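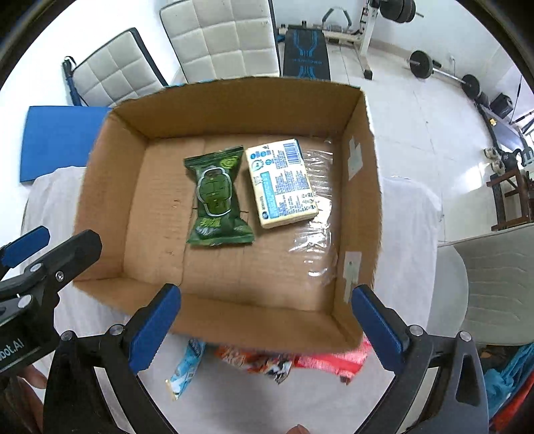 The open day at Stultimard's security center started at 9 on a Thursday, and by 9:20 I had already handed over my full name, phone number, employer and license plate to a tablet at the front desk. The talk was on collecting less data.

Stultimard looks after guest records for 146 hotels, most of them the kind with a waffle iron in the lobby. Shalini Joshi runs the night team and led our tour. She took us first to the monitoring room, where the big wall screens show a map of the world with little arcs of light flying across it. I asked what the arcs meant. "Visitors like them," she said. Her analysts sit with their backs to the map and read logs in a plain black window.

The best hour belonged to Umesh Chauhan, who walked us through a break-in at one of their clients. A former night clerk's login had been left working for 14 months after she quit. Somebody found the password, which was the name of the hotel plus the number 1, and used it to page through old bookings. Passport numbers had been sitting in a notes field, typed there by staff who had been told to keep them "somewhere safe." Chauhan's team shut the account in 4 minutes. Finding everyone who had to get a letter took until July.

After lunch we got a demo of Flemeo, their tool for spotting odd logins. It spotted Li-hua Kao, who was giving the demo, and locked her out. She took it well and called it a strong result. Jitendra Bajpai logged in for her from his own machine, and a man in the second row wrote something down.

I came with questions about how long they keep guest records once a stay is over. The printed answer is 400 days. The spoken answer was that it depends on the hotel, and some hotels have never deleted anything – one still has fax confirmations, scanned.

On the way out I asked the front desk to remove my details from the tablet. They were very nice about it. There's a form, and it wants my full name, phone number, employer and license plate.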